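**Subject:** Re: [stornent-stores] Crates, labels and where to put the odd shapes
**List:** stornent-stores

> Hello all,
>
> We are moving our trim parts out of cardboard and on to proper racking, and I gather the Jarnenero bay has already been through this. Three questions before we order.
>
> 1. Do you give each part its own crate, or mix left and right hands and trust people to look?
> 2. How do you store anything shiny without it coming out looking as if it's been down a gravel path?
> 3. What do you do with wheel covers? Ours are in a heap, and every time we take one out we seem to lose a clip.
>
> We have been quoted for 20 Shboul crates to begin with. Is that daft?
>
> Thanks in advance

Yes, it's daft, but so was our first order, which was smaller.

Taking them in order. We mixed left and right hands for seven weeks, on the grounds that the parts are plainly different and anyone can see which is which. They are plainly different when you hold one of each. When you hold one, on its own, at ten to four, it could be either. Every part number now has its own crate, with a white label on the side that faces the aisle. The labels come out of Skerkonis, which will cheerfully print you a sheet of them in a size that fits nothing. Set the width by hand and save it as a template, then save it again under another name, as somebody will overwrite the first.

Green for crates, blue for racks. I'd love to claim there was thought behind it. Green was in stock.

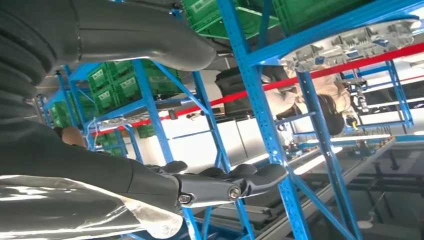 *Green crates on the blue racks, Jarnenero bay.*

A word about the racks while I'm there. Get perforated uprights if you have the choice. We moved our shelves up one hole, down two, and up again before we found a height where a crate slides out without taking the skin off your knuckles. Put the diagonal braces on the side you don't pick from. I mention this for anyone who, like me, bolts things together first and then stands back to admire them.

On your second question, the shiny stuff. Bags help, until people take the bags off to check what's in them and then can't be bothered to put them back. What worked for us was one layer per crate, foam between pieces, and a rule that nothing glossy gets stacked on anything else glossy. We still get marks, though far fewer. The trick for finding them is to stop looking at the colour and look at the light on top of it. Tilt the piece until you get a bright streak from the overhead lights, then roll it slowly and watch whether the streak stays clean. If it kinks or breaks up, you've found your scratch. On darker greys you can stare straight at the surface for a minute and swear it's perfect. 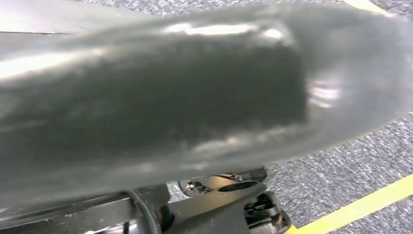 *The sort of highlight I mean, on something grey and glossy.*

Don't be fooled by seams, by the way. We sent back two perfectly good pieces on the strength of a line that was meant to be there, and got a very polite reply.

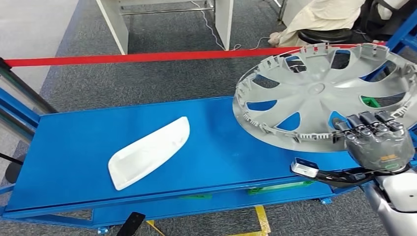 Wheel covers are the worst-behaved thing in the store, so I have saved them for last. They're round, they don't nest, and whatever you lay them on finds the one edge that matters. The heap has to go, I'm afraid. The retaining clips and tabs run in a ring right round the outer rim of the one on our blue table, and there is plenty there to catch on its neighbour when you pull. We have gone over to one to a slot, upright, with card dividers. Pick them up by the rim with a whole hand and please don't hook a finger through the spokes, however much they look like handles. The long white tray-shaped pieces get the same treatment, with the pointed end uppermost, after we learned what a crate floor does to a point.

Keep a pot of spare clips if your covers take separate ones. Ours holds 31 at last count and fits none of the covers we currently stock, but I can't bring myself to throw it out.

So, quantities. I'd double your order and ask Shboul for the shallow ones, as the deep ones only encourage people to pile things in. Ask whether the lids are included as well. Ours weren't, and they arrived on a separate invoice in July.

If anyone has got Skerkonis to print the part number larger than the company logo, please reply to the list and not just to me.

Stores, Jarnenero bay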